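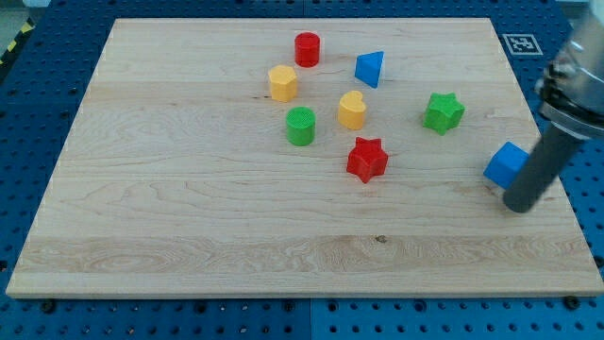 The board in cell two, blue cube at the finger.

Home Stories Archive About Submit

THE NIGHT SHIFT AT LAMUS

Log said 3,951 pushes. Manual said swap the fingertip at 3,000. So – late. Nobody's fault. Mine, probably.

I killed the power, waited, got the wrench on the flange. Old Brundex arm, bolts like it hated me. One came. One didn't. Oil, swearing, came.

Tip looked fine untill I ran a thumb over it. Flat spot. Small as a lentil. That was the whole drift, weeks of it, cubes sliding left when they should of gone straight.

New tip on. Torque. Zeroed it off the marker in the corner – 19 tries before it took.

Then the blocks back on the maple. Red star in the middle, where she always put it. She left in November. I still do it her way.

Power. The arm woke, thought a bit, came down beside the blue cube and stopped.

"Go on," I said.

It went.

Contact | © Skado Stories | Back to top

We use cookies to remember your settings. Accept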